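Gendden Community Help > Home & Study > Languages

Learning Vietnamese tones at home with no teacher – where do I start?

Posted by atlow_reader, 3 April 2020

Hello all! I've finally got the time to start a language I've wanted to learn for years, and I've gone for Vietnamese. I bought the Tôn beginner's course second-hand (the older one, 186 pages, no recordings in mine) and I'm already in love with how it looks on the page. The trouble is the tones. I can read the marks and tell you which is which, but when I say a word out loud I've no idea whether it's come out right. My evening class in Atlow is off until May at the earliest, so for now it's me, the book and the kitchen table.

Should I get the tones sorted before I learn any words, or pick up words and hope the tones follow? And how do you make the vocabulary stick? I've tried lists and they slide straight out again.

3 replies

Sondaren

Oh, you're going to have such a good time with this! I started in much the same way, with a book and plenty of stubbornness, and it's still my favourite thing I've ever taken up.

Please don't wait until the tones are perfect, you'd be waiting for ever. Learn each word with its tone attached from the first day, as if the tone were one more letter. The usual ones to practise with are ma, má, mà, mả, mã and mạ, six different words, and they're great fun once you stop feeling silly. Say them slowly and much bigger than feels natural. You can always shrink them later – flat little tones are very hard to fix afterwards.

You do need sound, though. A book without recordings can't teach you this on its own. Find any native speaker reading slowly, pick one short sentence, and record yourself on your phone straight after it. Play the two back to back. The first week is horrible! Then one evening you'll hear for yourself that your falling tone isn't falling, and from there you can start mending it. Check which accent you're listening to as well, the north and the south treat some of the tones differently and mixing them early on muddled me no end.

For vocabulary, get it off the list and up somewhere you walk past. I keep to 10 words at a time, written large, tone marks in a different colour, and I say them every time I go by. When I can get through the lot without looking, I swap the sheet for a new one.

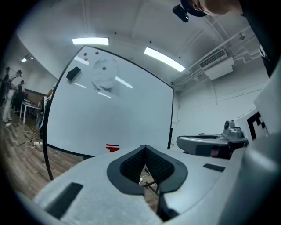
Whiteboard with magnets, paper and eraser.

A fridge door does just as well, or the inside of a cupboard. The main thing is that you see the words when you weren't planning to study. I also put them into short daft sentences, so "fish" is never alone, it's always "the fish is too expensive". My first 100 words went in like that, and I can still hear most of those sentences in my head.

Do learn the pronouns early too! What you call yourself and the other person depends on age and how well you know each other, and it comes up in practically every sentence. I left it until chapter 19 of my book and had to unpick all sorts of habits.

mapleleafjumper

Just use an app. I did more than 100 days in a row and can order coffee.

quiet_corner

Agree with most of what Sondaren says, but I'd spend the first few days only listening, before you say anything. Get someone to read you pairs of words (or use recordings) and guess which tone is which. The one that dips and the one that breaks in the middle sounded the same to me for ages.

Also, write the marks in properly from the start, even in your own scribbles. I left them off to save time and then couldn't read my own notes – bo could have been butter or father or beef, so that was a whole notebook to redo.

If your copy of the Tôn course has the blue exercises at the back, do them out loud and skip the translation ones for now.

atlow_reader

Thank you all, this is brilliant! Going to start on ma má mà tonight and will put my first 10 up on the fridge. Does anyone know whether the recordings for the older edition can still be bought separately?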